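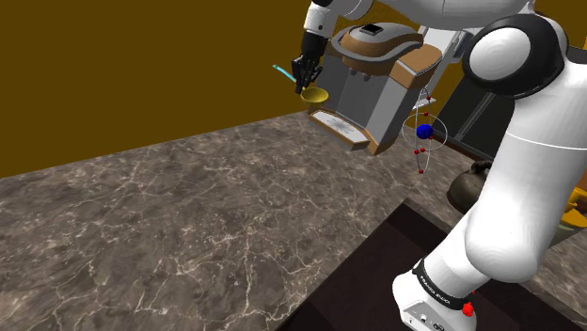
目標姿勢はどこに置かれるのか
Brokbergのキッチン環境に見る、操作ソフトの座標系設計

双腕か単腕か、吸着か指かという話題に比べると、操作系ソフトウェアの座標系は記事になりにくい。だが、シミュレーション上で収集した動作を学習に回す現場では、不具合の相当部分がこの層で起きる。手先の目標をどの座標系で表し、誰が更新し、いつ破棄するか。仕様書では数行で済む項目が、後工程のデータ品質を左右する。

Brokbergが社内で運用する操作環境Clunatineは、この部分を明示的に作り直したソフトウェアである。対象は台所の卓上作業で、大理石調の天板の上に単腕のアームを据え、コーヒーメーカーや調理器具を相手にする。動作計画には同社のFalcãoを使う。本稿では、柄の付いた匙を把持したまま機器の手前へ運ぶ課題を例に、目標姿勢の扱いから逆運動学、衝突判定、記録までを順に見ていく。

目標は手先に貼り付けない

Clunatineの画面には、目標姿勢を示すマーカーが常時描画される。青い球を中心に、細い灰色のリングが交差した形で、リング上に赤い点が載る。半透明なので、重なった機器やアームも透けて見える。操作者が動かすのはこのマーカーで、アームは後から追従する。

旧版では、マーカーの原点を手先フレームに固定し、入力を手先の現在姿勢に対する差分として積算していた。実装は簡単だが、追従誤差があると次の差分の基準もずれる。関節限界の近くでは手先が動かないまま入力だけが入り、操作者には遅延と区別がつかない。限界を抜けたところで姿勢が跳ぶ例も記録に残っていた。

現行版では、目標をアームのベース座標系で保持する独立した状態に改めた。入力は目標に対してのみ作用し、手先の現在値は参照しない。目標と手先の乖離は画面上にそのまま現れる。マーカーがアームの先端から離れた空間に浮くことは、この設計では正常な状態に含まれる。

乖離を許す以上、上限は要る。Clunatineは並進と回転の偏差を別々に監視し、いずれかが閾値を超えた状態で3秒が経過すると、目標を手先の現在姿勢に戻す。この復帰は入力とは別種のイベントとして記録される。旧版では復帰も通常の入力として書き込んでいたため、学習側から見ると、操作者が突然逆方向へ大きく舵を切ったように読めた。

把持物の基準点

匙を扱う場合、手先フレームと作業上の注目点は一致しない。指で挟んでいるのは柄のあたりでも、位置を合わせたいのは先端の丸い皿の部分である。把持姿勢が少し変われば、両者の相対姿勢も変わる。

Clunatineは把持の成立時に、指先フレームから見た物体フレームの変換を取得し、これを工具変換として登録する。以後の目標は物体側の基準点で指定できる。匙であれば皿の中心が既定の基準点で、法線方向は皿の開口面から取る。皿を機器の受け皿の上に位置させる指示は、工具変換を経由して手先の目標に直される。

問題は把持中の滑りである。シミュレーションでも接触モデルの設定次第で物体は指の間で回転する。登録時の変換を使い続ければ、手先の誤差が小さくても皿の位置は外れる。かといって毎周期更新すると、接触計算の微小振動が目標側に回り込み、手先が震える。

採用されたのは両者の中間で、変換の変化を低域通過フィルタに通し、一定量を超えたときに限って再登録する方式である。再登録の前後では物体側の目標を維持し、手先側の目標を補間でつなぐ。補間中は新しい再登録を受け付けない。初期の実装にはこの禁止がなく、連続した滑りで補間が毎回先頭から始まり、いつまでも収束しない不具合があった。

冗長自由度の使い道

アームの台座にはFRANKA EMIKAの表記がある。同社のアームに見られる7軸構成では、手先の6自由度を指定しても1自由度が余る。肘の位置を変えながら手先を同じ姿勢に保てるということで、狭い場所では余裕になるが、指定がなければ解は一意に決まらない。

Clunatineの制御周期は5ミリ秒で、各周期に減衰最小二乗法による逆運動学を1回解く。零空間には二つの項を入れた。基準姿勢へ引き戻す項と、関節限界から遠ざける項である。前者の重みが大きすぎると障害物を避けた肘が元に戻ろうとし、後者だけでは作業のたびに肘の位置が変わる。

基準姿勢は固定値で始まり、後に課題ごとの設定に移った。天板の奥に置かれた機器に手を伸ばす課題と、手元で物を置き直す課題とでは、無理のない肘の高さが異なる。奥の機器に対しては上から回り込み、手首を下へ向ける姿勢が選ばれやすい。この姿勢では前腕が機器の脇を通るため、機器の側面との距離が実質的な制約になる。

特異点の近傍では減衰係数を上げる。教科書どおりの処置だが、係数を可操作度だけで決めると、並進と回転が一緒に鈍る。匙の課題では、皿の傾きが保たれていれば位置の遅れはある程度許容できる。そこで減衰を並進側に厚く配分し、回転の追従を優先させる設定が加わった。課題の性質が制御層に入り込む形になるため、設定は課題定義ファイルに書き、制御器の側には既定値しか持たせない。

Falcãoとの分担

手動の目標更新だけで済む課題なら、動作計画器は要らない。Falcãoが呼ばれるのは、課題の初期化と、操作者が目標地点を指定して途中の経路を任せる場合である。

Falcãoは始点と終点の間で40本の候補軌道を並列に生成し、衝突、関節速度、把持物の傾きの各項で評価する。乱数の種は要求ごとに保存する。経路が不自然だったという報告に対し、同じ候補群を再生成して順位を見直せることが、保守上は大きい。

衝突判定の形状は描画用のメッシュと別に持つ。コーヒーメーカーのような箱形の本体は凸形状の組み合わせで近似できるが、手前に張り出した受け皿を本体ごと一つの凸包で包むと、皿を差し入れるべき空間まで埋まってしまう。最初の版ではこの凸包のため、目標が常に衝突と判定された。現在は本体、蓋、受け皿を分割して登録する。

把持物も衝突形状に加わる。匙の柄は指の反対側へ斜めに突き出すので、手先だけを見ていると柄が背後の壁やアーム自身に触れる経路が残る。柄を細いカプセルで近似し、把持の成立と同時に手先の連鎖へ加える。把持の解除時には逆の手順を踏むが、解除の瞬間は指と物体が必ず近接しているので、両者の組だけは一定時間、判定から外す。この除外が早く切れると、離したばかりの物体を障害物とみなして計画が始まらない。遅ければ指が物体を引っかけても検出されない。値は物体の種別ごとに持つ。

計画結果はそのまま関節指令にせず、Clunatineの目標列に変換して制御器へ渡す。手動操作と計画動作が同じ入口を通るため、途中で操作者が介入しても切り替えの特別処理が少ない。代償として、Falcãoが評価した肘の軌道は、逆運動学を解き直す段階で多少ずれる。これを抑えるには、計画側の関節角を零空間の基準姿勢として時刻ごとに与える。狭い場所を通る課題では必須の設定とされている。

記録の粒度

学習用に保存される系列には、関節角、手先姿勢、目標姿勢、工具変換、指の開度が含まれる。目標と手先を両方残すのは、どちらを行動とみなすかを学習側で選べるようにするためである。手先の実績を行動とすると遅れを含んだ動作を模倣することになり、目標を行動とすると制御器の特性が変わったときに再現性が落ちる。

時刻の扱いにも変更があった。旧版は描画フレームの時刻を全系列に付けており、描画が遅れると制御周期の時刻まで間延びしていた。現行版では物理演算の刻みを正とし、描画画像には直近の刻み番号を付ける。開発に使うAsusのノート機と収集用の計算機では描画の速さが異なるが、番号で突き合わせる限り系列の整合は保たれる。

また、マーカーは操作者向けの描画であり、学習用の画像に写れば正解の手掛かりになる。Clunatineでは描画層を分け、操作画面にはマーカーを重ね、学習用の画像は同じ状態からマーカーなしで描き直す。収集後に再描画できるのは物理状態を保存しているためで、視点や照明の差し替えも同じ経路で行う。

1月の時点で、現行版の形式に揃えられたエピソードは3,329件。旧版の記録のうち、復帰イベントを後から分離できなかったものは含まれていない。差分の積算値から目標を逆算する変換器も試作されたが、手先の飽和が起きた区間では解が定まらず、該当区間を含む記録は丸ごと除外された。

残る課題として挙がっているのは、目標の復帰閾値の自動調整と、変形する物体に対する工具変換の定義である。前者は課題定義ファイルの項目として仮実装が入っている。後者は物体フレームが一つに定まるという前提そのものに触れるため、次の版の範囲には入っていない。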